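# Leave the slow jobs a little slow

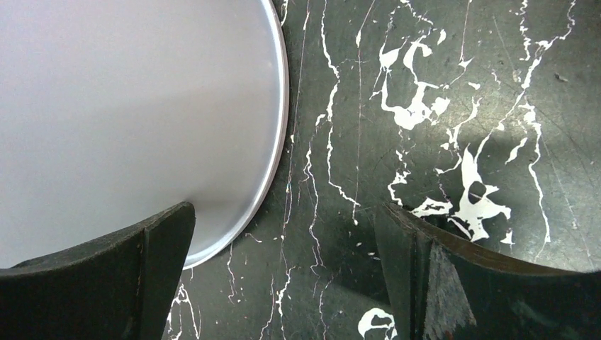

When Asante brought the arms into our canteen kitchen in October, I was one of those who grumbled, and I grumbled at length. Clearing up had always been when we talked. Ama Mensah and I shared 7 years of gossip over other people's crockery! Now a dark two-fingered gripper reaches in beside a pale round disc on a marbled top, and I'll admit my wrists don't miss that part one bit. What I do miss is the chat – and I think managers should count that as a loss too, and put something back. Ours gave us a longer tea break, bless them, but only after Ama asked twice. I'd say ask sooner, and ask together.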